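04/04/2023
By Valbona Ristić

For most of my life I did not think about fibre at all. Where I grew up, this was a subject for grandmothers, who talked about prunes with a low voice. I thought about sugar, and in some years about fat, as everybody did. Then in January my doctor's surgery gave me a leaflet together with my blood results. The results were fine, but the leaflet said that an adult should eat 30 grams of fibre a day, and I became curious how far I was from it.

I installed Kenusance on my phone, which is a food diary where you write what you ate and it does the sums. I used it for one ordinary working Thursday, without trying to be good. At the end of the evening it showed 1,378 calories before dinner and 11 grams of fibre. I had to look two times. I am a person who eats a salad every day! But a salad of iceberg lettuce and cucumber has nearly nothing in it, from the fibre point of view. It is mostly water with a nice crunch.

I should say that I have no training in nutrition. I am a translator and I work from home. What I write is only what I tried in my own kitchen, and if you have a problem with your bowel, or you take medicines, please ask your doctor first and not a blog.

The first mistake I made was to do everything in one weekend. I bought a big bag of wheat bran and I put it on my yoghurt, in the soup, even in the pancakes. By Sunday evening I had a stomach like a drum and I was lying on the sofa, very sorry for myself. My husband asked politely if the project was finished.

It was Melati Raju who helped me to begin again. We know each other from the evening choir, and before she retired she worked for many years as a hospital dietitian. She told me two things. The first was to go up slowly, a few grams more in a week, and to stay there until the body is calm. The second was that I must drink more, as fibre takes up water on its way through, and if there is not enough of it you can become more blocked than you were before. I had drunk two coffees that Sunday and I think nothing else.
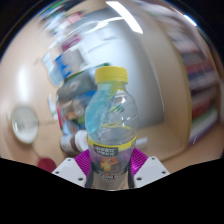 Clear bottle with a yellow cap.

So I started with drinking, before I changed any food. I am not someone who feels thirsty. I can work until three in the afternoon and then wonder why I have a headache. Now I drink one full glass when I get up, one with each meal and one in the middle of the morning, and I don't count the rest. Melati said that tea and coffee also give water to the body, which I was glad to hear, because I had believed the opposite for twenty years.

After this came breakfast. Before, I had white toast with jam, or sometimes two biscuits, which I did not write down anywhere. I changed it to porridge with a grated apple, with the skin, and a spoon of ground linseed. The first week I missed the jam very much. Then I started to put in some frozen raspberries, and they melt in the hot oats and become something similar to jam. Raspberries are surprisingly rich in fibre, more than most fruits I had at home.

For bread it was more difficult. In the shops here in Dernix there are many brown breads, but brown is only a colour. I learned to turn the packet and read the small table at the back. One loaf with seeds on top and a picture of a field had less fibre than I expected, hardly more than the white one. The best that I found is the rye from Tremblay, the bakery behind the bus station. It is heavy and a little sour, and it stays good for five days if you keep it in a cloth. When I don't have it, I take Firnura crispbread, which is dry but good with cottage cheese and a tomato.

Lunch is where beans came into my life. I always liked them, but I cooked them only in winter, in the big pot, with smoked meat and half a day of time. I didn't consider a tin. Now I open a tin of chickpeas or white beans, rinse them well under the tap, and put them in the same salad which had nothing in it before. A small handful is enough at the beginning — and I repeat, at the beginning it should be really small. After two weeks I had no more trouble with wind, or not more than is normal for a person.

I also want to say something about calories, as two of my cousins asked me if this is a diet. It is not. The app gave me a target of 2,000 calories and I left it there, but I did not try to be below it. Some days I was over. What I noticed is that I am less hungry at eleven o'clock, and I don't stand in front of the cupboard with my hand in the raisins. Once I wrote down everything in a restaurant dinner, for my cousin, and it came to 1,050 calories with four grams of fibre. I ate it with pleasure and I would order it again.
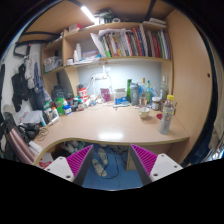
The part I had not expected is that the bowel also likes when you move. Melati mentioned it in the break at choir and I nodded, but I did not take it seriously, since I was so proud of my chickpeas. A translator sits. I have days when the longest distance I go is from the chair to the kettle. A pair of pale slippers under a desk, one lying above the other, with a thin black cable on the floor close to them: in my house too this would be a fair portrait of the working week. So after lunch I now put on real shoes and walk to the canal and back. It takes me twenty minutes, and in rain I go a bit faster. I have read that even a short walk after eating is good for the digestion, and in my case I believe it, though I can't separate what comes from walking and what comes from beans.

For dinner I changed the least. We still have potatoes, but I leave the skin on when they are new and clean. I mix red lentils in the sauce for pasta, and they disappear so completely that my husband ate them three times before he asked. Wholemeal pasta I tried and I don't like it. I tried it from two different shops, with two different sauces, and it has for me a taste of wet paper. Some people mix it half and half with the white, so maybe I will give it one more chance in April.

On an ordinary day I am now at 25 or 26 grams. On a good day with beans and rye I reach the full amount, and on a day with visitors and cake I don't open the app. I stopped to weigh things after the first month, as it was making me a bit nervous at the table, and I know by now more or less what is in my usual plates.

If you want to begin, this is my porridge for one person. Take half a cup of rolled oats, one cup of milk or water, a pinch of salt, and cook it slowly for five minutes. Grate a small apple directly in the pot with the skin. Add a spoon of ground linseed — the whole seeds mostly go through you as they came — and a handful of frozen raspberries at the end. Leave it to stand two minutes with the lid on. With cinnamon it is also nice, or with a few chopped walnuts if you have them.

Next time I will write about soaking dried beans, because a reader asked me if it is worth it compared with the tin, and I have now three jars on the windowsill with three different soaking times.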